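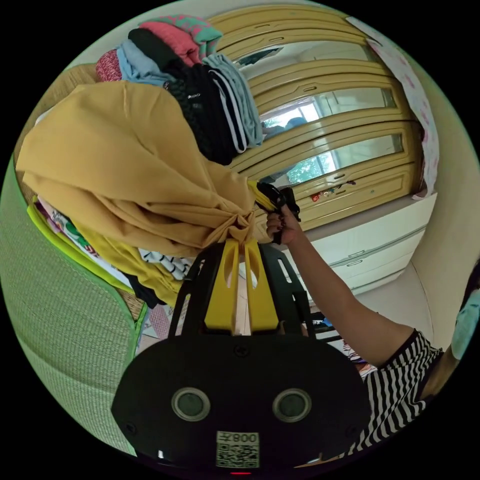 Figura 3. Peça de vestuário amarelo-mostarda levantada junto a uma pilha de roupa dobrada.

4. Efeito do estado de ocupação no preço pedido de pequenos edifícios de rendimento

4.1. Dados e delimitação da amostra

A amostra deste estudo compõe-se de 534 anúncios de venda de edifícios inteiros, todos com mais de um fogo e com pelo menos uma fração arrendada no momento da publicação. Os anúncios foram recolhidos no portal Raltbridge e comparados, quando foi possível, com as fichas da mediadora Vadley, que nos deu acesso ao seu arquivo interno. Ficaram excluídos os edifícios em ruína, os que tinham uso exclusivamente comercial e aqueles em que o vendedor não indicava a renda mensal de cada fração.

A base de partida era mais larga e continha 2880 anúncios. A redução explica-se sobretudo pela falta de informação sobre as rendas. Muitos vendedores escrevem apenas que o imóvel tem "bom rendimento" ou que está "totalmente ocupado", sem outro dado, e não nos pareceu correto estimar um valor a partir destas expressões. Reconhecemos que esta decisão introduz um desvio: os vendedores que publicam as rendas são, provavelmente, aqueles cujas rendas se aproximam mais do mercado. Voltamos a este problema na secção 6.

Os edifícios da amostra são de dimensão modesta. O caso mais frequente é o do prédio com 4 frações, muitas vezes com uma loja ou um pequeno escritório no piso térreo. Em termos de propriedade, predominam as heranças indivisas e os proprietários individuais, sendo raras as sociedades.

4.2. Definição das variáveis

A variável dependente é o logaritmo do preço pedido por metro quadrado de área bruta. Usamos o preço pedido, e o preço de escritura ficou fora da análise por não estar disponível para a maioria dos casos. Costa, no seu trabalho anterior sobre o mesmo tipo de imóvel, defende que a diferença entre os dois preços é estável dentro de cada concelho, mas não dispomos de elementos para confirmar esta hipótese na nossa amostra.

O estado de ocupação foi medido de duas maneiras. A primeira é a proporção de frações arrendadas sobre o total de frações habitáveis. A segunda, que seguimos de Þorgeirsson com pequenas adaptações, tem em conta a antiguidade do contrato mais velho do edifício. Um prédio com uma só fração ocupada pode ser mais difícil de vender do que um prédio cheio, se o contrato dessa fração for anterior à liberalização das rendas e o inquilino tiver proteção legal contra a atualização. A primeira medida não distingue estas duas situações.

Como variáveis de controlo incluímos a idade do edifício, a existência de elevador, a distância à estação ferroviária mais próxima, o certificado energético e o estado de conservação declarado. Este último merece alguma cautela, uma vez que é o próprio vendedor que o declara. Para limitar a subjetividade, o estado foi codificado por dois leitores, de forma independente, com base no texto do anúncio. Os casos de desacordo foram discutidos com Gaetano Costa, que não participou na primeira leitura.

4.3. Resultados da estimação

Os resultados da estimação mostram que a proporção de frações arrendadas, quando entra sozinha no modelo, tem um efeito fraco e pouco estável sobre o preço pedido. O sinal do coeficiente muda conforme se incluem ou não os edifícios com loja. Com a introdução da antiguidade do contrato, o quadro fica mais claro. Os prédios em que pelo menos um contrato tem mais de 40 anos apresentam um preço por metro quadrado inferior, e este efeito mantém-se depois de controlada a idade da construção.

A interação entre a antiguidade do contrato e a distância à estação é também significativa. Longe da estação, o desconto associado aos contratos antigos é menor. Uma leitura possível é que, nestas zonas, a renda de mercado já é baixa e o proprietário perde pouco em manter o inquilino. Outra leitura, sugerida por um dos técnicos da Vadley, é que os compradores destas zonas são em boa parte residentes locais que pretendem habitar uma das frações e dão menos peso ao rendimento das restantes. Os nossos dados não permitem escolher entre as duas.

Estimámos ainda o modelo sem os anúncios da carteira Semex, por se tratar de um conjunto de prédios posto à venda pelo mesmo vendedor no mês de setembro, com textos quase idênticos. Os coeficientes principais mantêm o sinal e a significância, embora o termo de interação perca alguma precisão. Os erros-padrão foram, em todas as especificações, agrupados por freguesia.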